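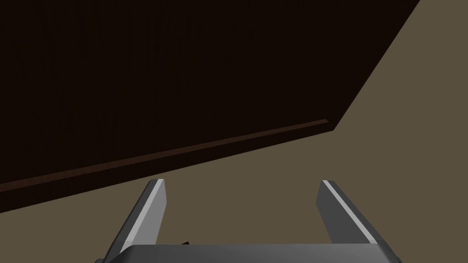
Wrist view in the simulator: open jaws below the edge of a dark slab.

The case for simulating first is usually made on cost. I would make it on geometry. Our arm at the Samley workshop, which we call Oreo, has a two-finger gripper, and most of its early failures on the bench came from the approach angle. A flat-shaded model with no textures shows that fault well enough. You can see the gap between fingertips and edge, and you can move the wrist before anything gets bent.

I ran 144 approaches in an evening and threw out 37 that clipped the slab. On the bench the same work would take weeks – and several sets of fingers.

Home builders tend to spend their time on better rendering. I think that is a mistake. Joint limits and finger thickness should be measured and entered first. Friction can wait, and so can wood grain.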